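The Wait

September
Filed under: Short fiction

Corina Widmer found the line at four in the afternoon, in a file that had not been touched since before she joined. It told the planner to wait 400 milliseconds after it got a new target and before it did anything else. Over it was a comment that said: leave this in. M.Y.

She took it out. She had been asked to make Kettle faster, and a line that did nothing for 400 milliseconds looked like a good place to start.

Kettle was the planner. It decided where the arms went and in what order. Aston was the part that looked at the table and said what was on it, and Aston belonged to Dean Bellamy, who sat across from her and ate soup out of a thermos lid. Both programs had been named after roads in Skullau by somebody who had since moved to a bigger company.

She ran the tests in simulation and they passed, all 1000 of them. She merged the change and went to get coffee.

When she came back Dean was standing at the bench.

"Did you push something?" he said.

"Why?"

"They've stopped."

The arms had not faulted. There was nothing red on the screen. Aston was still sending out its list of bricks, with a position and an angle for each, and the numbers were steady in the last digit. Kettle had the list. Kettle's state was PLANNING, and it stayed PLANNING while she watched.

She restarted it. The left arm moved out over a yellow brick and stopped there. The state went back to PLANNING.

"It's not me," Dean said. "I've got every brick."

"I didn't say it was you."

"I'm just saying I've got them."

She put the line back and ran it again, and the arms worked. She took it out and they stopped. She did this until Dean went home.

It would have been easy to leave the line in. The release for Vundwood was due and they had not asked for it to be fast. They had asked for it to be the same every time. But she did not like having something in the code that worked and that she couldn't explain, and the log had nothing to say. At 17 lines it was the shortest log she had ever been given by a broken program. The last line was "request received," and it was there for both arms.

Wendy's list of old staff was still pinned up by the printer. There was only one M.Y. on it.

A woman answered.

"He's in the garage," said Phyllis Yeoman. "Is it about the boat?"

"It's about some software he wrote."

"Oh," said Phyllis. "I'll get him, then. He'll be pleased. Don't let him stand out there long, he hasn't got a coat on."

It took a while. Corina heard a door, and then a dog, and then somebody breathing.

"You took out the wait," said Mervyn Yeoman.

"Yes."

"There's a comment."

"The comment says to leave it in. It doesn't say why."

He seemed to think this was fair. He asked her what the last line of the log was, and she read it to him, and he asked whether it was there for the left and the right. She said it was.

"Then they're each holding their half," he said. "Each arm locks its own space and asks for the other one's. If one asks first, fine. If they ask together they both sit there being polite until you pull the plug. In simulation they take turns, so you never see it. I put the wait on the left arm so it would always be second."

"That isn't a fix."

"No. I was going to fix it. I had a release."

She looked at the code while he talked. It was just as he said. The wait was inside a branch for the left arm, and she had read past the branch.

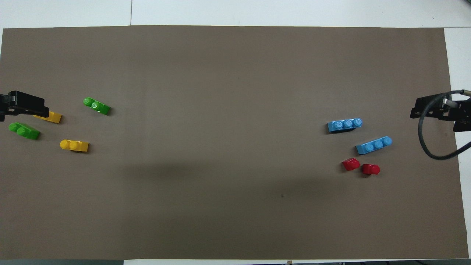 Wendy Rudd
Staff writer, fiction

"How would you have fixed it?" she said.

"One lock for the whole table. Or make them always ask in the same order, left space and then right, whichever arm it is. I drew it out once. It's probably in a drawer."

"I can do the second one tonight."

"It isn't long," he said. "The test is longer. You'll want a test that makes them ask at the same moment, or the next person will do what you did."

Phyllis said something behind him and he said that he was coming.

"Are they still called Kettle and Aston?" he asked.

"Yes."

"I never liked that," he said, and hung up.

She wrote the test first. It failed, which was what she wanted – PLANNING, PLANNING, and then the timeout. Then she changed the order of the locks and it passed. She ran it again with the delay gone and the real arms on, and stood at the bench with one hand near the stop button. The left arm went down and closed on a yellow brick. The right arm went after a blue one. She let them run until the cleaner came in and asked if she could do the floor.

In the morning Dean read the change with his coat still on.

"You left his comment," he said.

She had. The wait was gone, but the comment was still there over an empty line, with the initials. She told him she would take it out in the next one.

Related stories
The Night Clerk at Skullau Station
A Spare Key for Mrs. Orme
What the Meter Said
Low Water
Two Coats of Gray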